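Preparing a Building for a Fire Door and Exit Route Check

Dondport Property Services
Guidance for building managers and tenants
Last reviewed 29th March

Purpose of this guidance

This page explains how to carry out the routine check of doors and exit routes in buildings managed by Dondport Property Services. It applies to offices, clinics, community buildings and shared residential blocks. It does not replace the inspection carried out by a licensed contractor, and it does not change any duty placed on the owner under local code. Where this page and the local code differ, follow the code.

The check is carried out by the building manager or by a member of staff who has completed the Door and Route module. It requires no special tools. A person who has not completed the module may assist but may not sign the record.

Before you begin

Obtain the current floor plan for each level. The plan must show every door on an exit route and every door that leads from a room onto that route. If the building has been altered, request a new plan from the Tostmont office before starting. Do not mark changes on the old plan by hand.

You will need the following:

The current floor plan and the door schedule
A blank route record for each floor
A flashlight
A gap gauge or a set of feeler gauges
A pen with permanent ink
The keys to all service rooms, riser cupboards and plant rooms

Notify tenants at least 2 working days in advance. The notice should state the date, the expected start time and the floors to be visited. Tenants are not required to leave their rooms during the check, but they must allow access. A standard notice is available from the Tostmont office in large print and in several languages.

If the building has an alarm system that releases doors held open by magnets, inform the monitoring company before any test. Record the name of the company and the time of the call. Inform the company again when the test is finished.

Step 1: Walk the route

Begin at the point farthest from the final exit and walk toward it at a normal pace. Complete the whole route once without stopping to inspect individual doors. The purpose of this first walk is to see the route as an occupant would use it.

During the walk, note any of the following on the route record:

Stored goods, furniture, bicycles or carts in the corridor
Floor coverings that are loose, torn or raised at the edge
Lighting that is out, flickering or covered
Direction signs that are missing, faded or hidden by decorations
Any point at which the direction of travel is unclear

Items that block the route must be removed at once. If the item belongs to a tenant, ask the tenant to remove it and wait until this has been done. If the tenant is absent, move the item to a safe place nearby and leave a written note. A blocked route may not be recorded as satisfactory because the item is due to be collected later.

Step 2: Check each door on the route

Return to the starting point and inspect the doors in the order in which they appear on the schedule. Each door should be checked closed, then opened fully, then allowed to close without assistance.

With the door closed, look at the leaf and the frame. The surface should be free of holes, splits and deep dents. Where a door has been painted or varnished, check that the finish has not covered the label, the hinges or the seals. Measure the gap between the leaf and the frame at the top and at both sides. Compare the result with the figure given for that door in the schedule. The permitted gap varies by door type, and a figure taken from another door should not be used.

Open the door fully. It should move freely and should not catch on the floor. Examine each hinge for missing screws, metal dust and signs of oil leakage. Examine the seals along the frame for breaks and for sections that have been pulled away.

Release the door and allow it to close from the fully open position. Repeat from a position just short of the latch. The door should reach the frame and latch on both occasions. A door that stops short must be recorded as a fault, even if it can be closed by hand.

Doors fitted with Softić closers have an adjustment screw beneath the end cap. Building managers should not turn this screw. Adjustment must be carried out by the contractor, who will enter the new setting on the schedule.

Step 3: Check locks and handles

An occupant must be able to leave by any door on an exit route without a key, a code or special knowledge. Test every handle, push bar and thumb turn from the side on which occupants will approach. The action should be smooth, and the handle should return to its resting position when released.

Handles that are loose at the backplate should be reported even when they still operate the latch. Do not tighten a fixing that passes through the body of the lock. Additional bolts, chains and hooks fitted by tenants are not permitted on exit doors and must be reported on the same day.

Step 4: Check rooms that open onto the route

Small rooms are often left out of a door check. Restrooms, store rooms, copy rooms and cleaning cupboards must all be visited, including those that are seldom used. Knock and announce yourself before entering a restroom, and place a notice on the outside of the door while you are inside.

For each room, confirm that a person inside can find the way out and can release the door. Pay attention to rooms without windows, where the door may be the only point of reference if the lighting fails. Confirm that bins, spare chairs and cleaning equipment are not kept in the path between the far end of the room and the door.

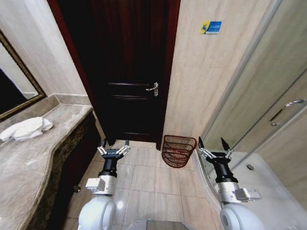

Door hardware in small rooms should be recorded on the same form as hardware on the main route. Enter the type of handle, the type of lock and the condition of each. A typical entry for a narrow restroom would read: dark wooden door, closed on arrival; silver metal lever handle on rectangular backplate; keyhole below lever. If a lock can be operated with a key, state on the record who holds the key and where the spare is kept. Signs fixed to the wall near the door should be entered separately, with their wording copied in full from close range. Wording that is too small to be read from the normal standing position should be reported to the Tostmont office, which will decide whether a larger sign is needed.

Step 5: Check the final exit

The final exit is the last door between the occupant and the open air. Open it fully and step outside. The ground beyond the door must be level, firm and clear of parked vehicles, planters and snow. Continue to the assembly point and confirm that it can be reached without crossing a locked gate.

Where the exit leads into an enclosed yard, the gate from the yard is part of the route and must be tested in the same manner as a door.

Step 6: Complete the record

Complete the route record before leaving the building. Each entry must be marked satisfactory, fault or not accessed. The last of these may be used only when a tenant has refused entry or a key could not be found, and the cause must be written beside the entry. Return visits must be made within 20 days.

Faults are placed in one of two classes. A Class A fault prevents safe use of the route and must be reported by telephone at once. Examples include an exit door that will not open and a fire door that has been removed. A Class B fault does not prevent use of the route and must be entered in the Plullwood system by the end of the working day.

Do not close a fault in Plullwood until the repair has been seen in person. A photograph supplied by a contractor may be attached to the entry but is not accepted as proof of repair.

Frequency of checks

Routes in clinics and residential blocks are checked every month. Routes in offices are checked every 3 months, with the first check of the year completed by the end of April. An additional check is required after building work, after a flood or fire, and when a new tenant takes possession of a floor.

Keeping records

Paper records are kept in the building file and must be available to an inspector on request. Scanned copies are uploaded to Plullwood under the building number. Use Form 297 for the route record and Form 22 for the door schedule. Earlier versions of either form should be discarded.

Requests for forms, replacement plans or places on the Door and Route module should be sent to the Tostmont office, giving the building number and the name of the tenant or managing party.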